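Rullel Shallow Sorting Tray, pale wood

Rullel sells the shallow tray in two lengths, 500 and 560 mm. We bought the longer one for bench use, mainly to keep small wooden blocks from wandering between tasks. It ships flat with strips, pins and a sheet of instructions. Assembly took 20 minutes with a light mallet.

The strips were cut square and the corners closed without filler. One long side had a slight bow, which pulled straight once pinned. With the clear tub from the same range, the tray weighed 594 g on our scale. The finish is a thin matte oil. It marks easily and sands out easily. 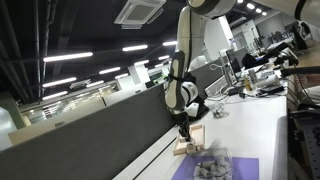 Issue 20 | Bench & Desk

The low sides are the main reason to choose this tray over the deeper Mazurek. Small blocks can be picked up from above without knocking a wall, and a long white desk still has room beside it for a plastic container of short gray tubes. The drawback is that low sides hold very little. Anything piled higher than the strips will roll out, so cylindrical parts belong in the tub.

Grip on a smooth desktop is poor. The underside is bare wood and the tray slides under a light push. The Lolo tray has rubber feet at a similar price. A soft mat solves the problem, but Rullel does not include one.

Spare strips are sold singly through Amari. Ours arrived in April and fit without trimming.

Rating: 4 out of 5. Deducted: one point for the missing feet.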